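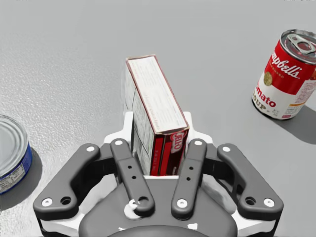

Wrist view from the simulator: Jell-O box between the inner fingers, soup can and tuna can to either side.

3 min read

Re: [gripper-bench] Darneo vs. Mahawong on thin boxes

On June 24, 2019, Silvana Barbosa wrote:

> We have the Darneo and the Mahawong on the same arm now and I get very
> different numbers for boxes. Cans are fine with both. Before I order
> a second Darneo, has anyone run the two in simulation with the same
> controller? I would also like to know what closing force you use, and
> if the wrist camera sees enough once something is in the fingers.

Silvana,

Yes, we ran both last November, with the Irow controller and nothing changed between them except the gripper model and the finger offsets. Each gripper got 1,632 tries, split over the same set of grocery items. I only pulled out the box results for you, 398 tries per gripper.

Darneo held the box to the end of the lift in 386 of those. Mahawong was well behind that until we lowered the closing speed, and then the gap mostly went away. I don't have a clean count for the slow runs because we changed the friction setting halfway through, so please don't quote them.

On force: we started with the default and it was too high for anything thin. The simulated box is rigid, so you will not see it crush, but you will see it turn in the fingers when one side touches first. The Jell-O box is the worst one we have for this. Standing on its narrow end it tips easily, and a small error in the approach is enough to start it. We ended up closing to contact, waiting 96 ms, and only then adding force. Try that before you spend money.

On the camera: looking out from behind the fingers, the box covers a good part of the middle of the view. You still get its top and one side, and the cans next to it are easy to pick out, but the end down by the mount is hidden. Our tilt estimate comes from the long top edge – the red border helps. Plain white boxes gave us more trouble.

One thing I would check on your side is the table height. The Birnberg scene file has it a few millimeters lower than the real bench, and we lost most of a week to that. If you loaded the scene as is, your box numbers may be off for both grippers.

I can send the config files and the box logs. The full logs are too big for the list.

> Also, are the finger pads the same on both?

No. Ours were the stock pads in each case. I have not tried swapping them.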